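Riltville Residence Dining Services
Table Clearing: Revised Practice for the Main Dining Room

Beginning Monday, the Main Dining Room will follow a single procedure for clearing individual place settings at the end of each meal. The procedure was prepared by Vittoria Mazza, Director of Dining Services, following a review of breakage and missing flatware on the second floor.

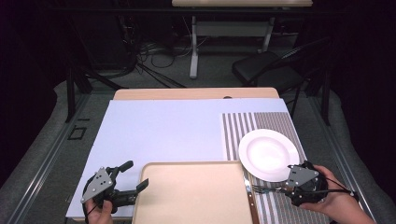 Residents have asked whether the cloth placemats will be withdrawn. They will remain in use at all meals. Each setting is to be cleared onto its own tray, set down close to the mat, as with the beige tray beside the gray-and-white striped placemat, so that the knife and fork travel only a short distance. Staff should ask before removing any item from a resident who is still seated.

Trays

The Residence has received 22 new serving trays from Jurkenach. All have a raised rim and are intended for clearing only. Trays used for meal delivery to rooms are stored separately and should not be exchanged with them.
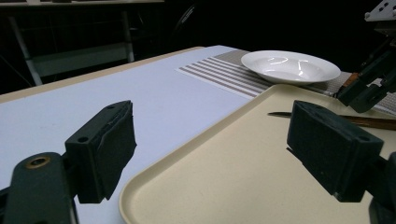
A beige serving tray with a knife laid on it, beside a striped placemat.

Knives are to be laid flat and kept inside the rim. Plates with food remaining should be scraped at the service station — never at the table — before they are stacked. A plate placed on a tray should rest fully on its base.
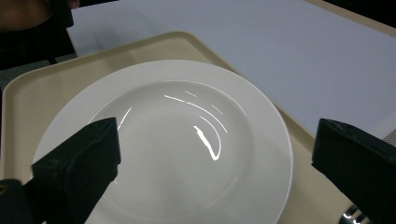
Flatware and Placemats

Flatware is to be returned to the sorting bins by 20 minutes after the close of each meal. The current inventory stands at 614 pieces. Ottavio Carbone will accept reports of bent or missing items at the kitchen office.

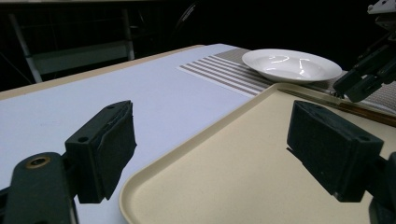 Placemats are collected last, after the plate and all flatware have been lifted. A mat with a rimmed plate still on it, like the white one on the striped mat here, should be left in place until the plate has been moved. Soiled mats go to the laundry the same evening.

Questions may be directed to Lino Benedetti, Dining Room Supervisor.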